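Notebook, June, 4.10pm

Glue test again. Gwion says the new Jurar wood glue holds twice as well as the Rindis we've always used. I don't believe it yet.

Six joints each, same beech offcuts, clamped overnight. Best Jurar joint let go at 1138 N, best Rindis at 955. Better, yes. Twice, no. And two of the Rindis ones were glued by Aivar at the end of a long day, so I'd not hang much on the gap -- I want them redone by one person.

The leaflet says full strength after 2880 minutes. Why not just say two days? 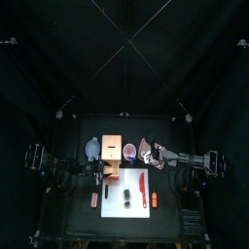 Black tabletop, wooden box near the rear.

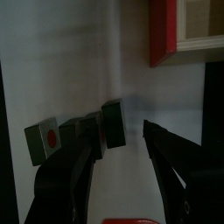 Still to do: a damp test, and weigh the glue on each joint. Gwion spreads it like butter. If the Jurar pots are getting more per joint then we've measured Gwion, and I'm not paying Jedorano's prices for that.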